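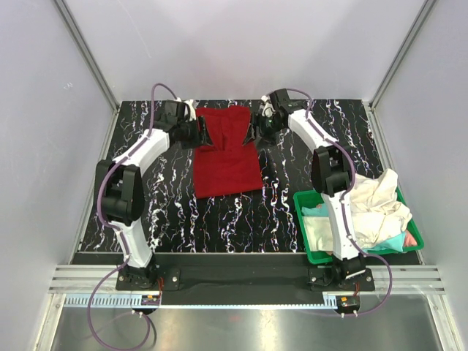 Should a red tablecloth be washed before it's used for the first time?

Wash it by itself in cold water before it goes anywhere near a white plate or a light napkin. Red dye tends to run in the first wash or two, and it's easier to deal with that in the machine than at dinner.

I bought a red cotton cloth from Teuber last October and ran it through twice. The first rinse came out pink. The second was close to clear, and after that I let it go in with the dark towels. I use Primico powder, half a scoop, no softener. Softener leaves a film on cotton and the cloth stops soaking up spills.

Folding is where I used to get lazy. I would pull the cloth out of the dryer, bunch it up and push it in the drawer, and then iron out creases I had made myself. Now I fold it while it's still a little damp. Top corners first, one in each hand, pull the edge tight, then bring it down to the bottom hem. Then side to side. If the center crease is off, I open it up and start over. It takes less time than ironing.

I store mine flat in the bottom drawer with the heavier linens underneath. A cloth kept folded the same way for months will fade along the crease, so every few weeks I refold it in thirds.

The napkins I ordered to go with it are from Lusex, pack of 12, and they are a slightly different red. I'm keeping them. Next I need to hem the kitchen curtains.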